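Solitz Two-Arm Tabletop Workstation
Retail Handling Configuration - Product Information and Safe Operating Practice

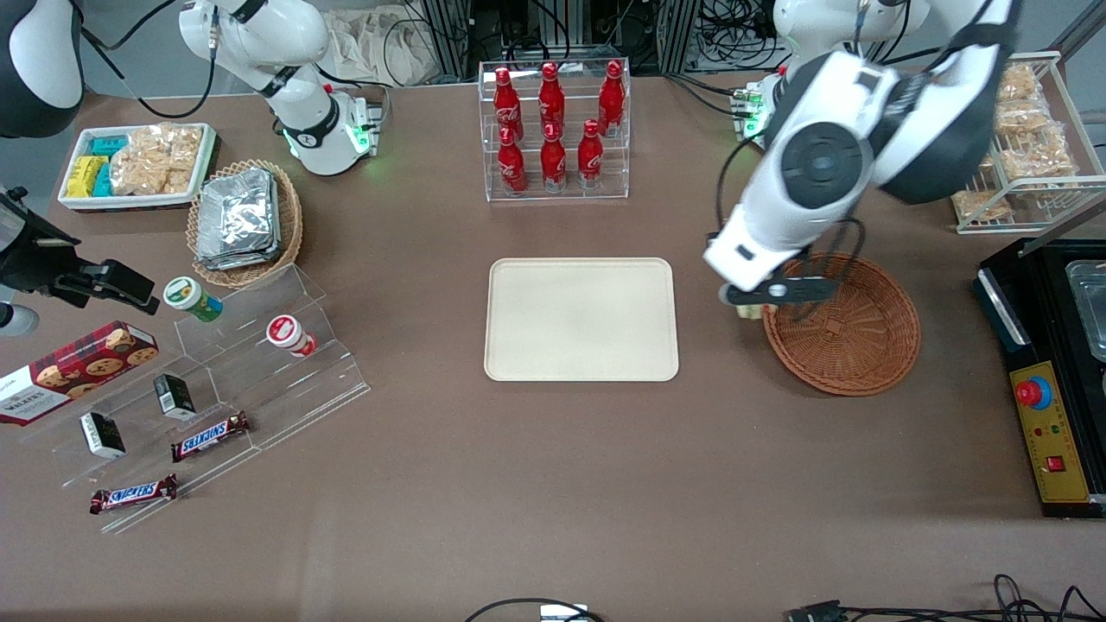 Solitz workstation with packaged snacks and bottled drinks on stands, trays and racks.

Product code: Solitz 511
Manufacturer: Zandine
Category: Two-arm handling systems, tabletop

Overview

The Solitz 511 is supplied for the handling of light packaged goods in laboratories, training centers and store-fixture trials. Two articulated arms share one table. The retail configuration is intended for work with ordinary shop items placed on display stands, wire racks, trays and baskets, and the operating practice set out on this page applies to that configuration only.

Customers who use other fixtures should consult the Teuber supplement before the first run.

Included in the standard delivery

Two arms with base modules
Two-finger gripper
Control unit with emergency stop button
Tabletop and aluminum posts
Operating manual, 202 pages
Site acceptance form

Display stands, baskets and goods are not included.

Layout of the work surface

Fixtures shall be set out before the arms are powered. Each fixture must stand flat on the table, and its position shall be recorded on the layout sheet. Tall racks belong toward the edges of the table; the center is kept for the receiving tray.

Clear acrylic stands and racks are permitted. Their edges should be marked on the layout sheet with particular care, as they are easily overlooked during setup.

Cables must be tied back to the posts wherever the reach of the arm allows. A cable lying on the table must stay outside the recorded path of both arms. The operator checks this at the start of every shift and again after any change of fixture.

Rules for operation

1. One trained operator is named for each run. The name is entered in the run log.
2. The emergency stop button must be within the operator's reach and free of goods, packaging and clothing.
3. No person may reach over the table while either arm is enabled. Fallen items are left in place until the run has been stopped.
4. When only one arm is in use, the other is parked clear of the goods.
5. Glass containers and open food are not permitted on the table.
6. Damaged packages are replaced before the next run and noted in the log.

The emergency stop is tested at the start of each shift. A unit that fails this test shall be switched off, tagged and reported to Zandine Service - it may not be returned to use on the operator's own judgment.

Training

Operator training is held at the Flillwood center and takes 11 hours, including a supervised practical session. The course is led by Deisy Restrepo, Head of Application Safety. The next intake is in September. Certificates are issued to named persons and cannot be transferred within a company.

Ordering and documents

Retail handling configuration: order no. 1393
Teuber supplement for other fixtures: supplied on request
Layout sheets and run log: supplied with the unit, reprints available

Requests for quotation should state the intended goods, the fixtures to be used and the number of operators to be trained.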